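Zukgate Women change the restart drill

Zukgate will take a revised set-piece plan into the October fixtures. The first team conceded from two near-post corners in its last match, both against a zonal line set too deep. The line now starts on the edge of the six-yard box, with two players released to mark the strongest headers. Delivery on attacking corners moves to inswingers from both sides.

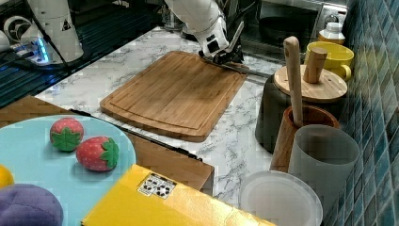 Lucrezia Palumbo writes that the zonal line was never the problem and that the goalkeeper needs a clear lane to the ball, which a higher line will take away. She would keep the old depth and add a blocker.

Coaching staff will review the numbers after the Cifuentes match. Amparo Esteban remains first choice on the right side. Purificación Cantero trained without restriction and is available for the full 90 minutes. Squad numbers are unchanged except for 24, now vacant. Kickoff at Cifuentes is 11 a.m.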